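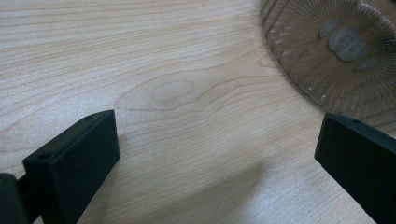
Hardwax oil vs. waterborne poly on a pale tabletop

kerf_174
Finishing a kitchen table top, light wood, sanded to 180 by hand. Want to keep the color as close to bare as possible. Choices are Vumora hardwax oil (the natural tint) or a waterborne poly. Daily use, two kids. Which one yellows less over five years?

ploddale_joinery
Waterborne poly. Oil adds amber on day one and keeps going. Three thin coats, 320 between coats, leave it alone for a week before anything heavy goes on it.

sjoseph
Disagree in part. The natural tint carries a little white pigment to offset the amber. I have a bench top done that way in 2019 and the color shift is small. Poly also can't be spot repaired. Once it gets cut through you sand the whole top.
- Subbarao Joseph

ploddale_joinery
White pigment collects in open grain and around knots. On a figured board it reads as chalk. And a bench top isn't a kitchen table.

kerf_174
Mine has fairly tight grain. Would a test board tell me anything about yellowing, or only the day one color?

sjoseph
Day one only, unless you put half of it under cardboard in a south window. Leave it from May to July and you will see a difference.

flatsawn32
Whatever you pick, raise the grain first if it's waterborne. Wipe with distilled water, let it dry overnight, knock it back with 320. Skip that and coat one feels like a cat's tongue.

ploddale_joinery
Agree with that. Also don't use steel wool between coats. Fragments rust under the film.

quarter_shi
Price check: Flerkier has the Vumora liter at 80. Poly is less than half that and you need more of it.

kerf_174
Going with the poly on the top and oil on the legs. Test board goes in the window tonight, both finishes, half covered.

sjoseph
Fine. Sand the oil side no finer than 150 or it won't take.

ploddale_joinery
180 is fine for oil. Read the can.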